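3.2 How the entries came in, and what we made of them

We should say first that the competition was never meant to be a piece of research. It was set up by the Flullside science festival as a friendly way of getting people to look at the world around them, and only when the entries began to pile up did we see that there was something here worth writing down properly. The theme, "Science Close to Home", had been kept loose on purpose. Entrants could send up to four pictures each, made in any way they liked (by camera, phone, microscope or computer), together with a caption of no more than 60 words. The call opened in March and closed on Sunday, December 19, 2021, a long window by the standards of such contests, and one that we think shaped the results a good deal.

In all, 3070 pictures reached the organisers through the online form, sent by 616 people. The festival's mailing list holds roughly 4000 addresses, but a fair share of the entrants were not on it, and had heard of the contest from a teacher, a library poster or a friend who had already entered. The upper limit of four pictures was lifted for school groups, who could send a class set under one name, and this explains why the average is higher than the rules alone would allow.

We sorted the pictures into 14 groups, beginning with the headings used by the Gurnider panel in its earlier study of school exhibitions and adding to them where they would not stretch. Weather, garden wildlife and kitchen chemistry were the easy ones. Harder were the pictures whose captions spoke of one thing while the picture seemed, to us at least, to be about another, and we spent more than one long afternoon over these with a pot of tea and a printed sheet. Where two coders could not agree, the caption was allowed to decide. A reader who prefers to trust the picture will find a second count in Appendix B, and the differences between the two are small.

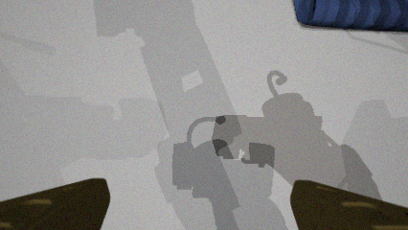

Figure 2. Robot gripper fingers and soft shadows on a pale grey surface. Computer rendering. Credit: Paredes Image Library.

Captions turned out to be the richer material by far. Many people used their 60 words to tell us where they had been standing, who was with them and what they had had to wait for, and only then got round to the science. We had half expected the prize to loom large, but it was hardly mentioned. Younger entrants asked questions far more often than adults did, and some of their questions were very good indeed. The Flistitz coding sheet, which we had borrowed with thanks, has no box for a question, so we added one by hand and went back through the whole set a second time.

The next section takes up the matter of judging, and of how far the public vote and the panel's choices agreed.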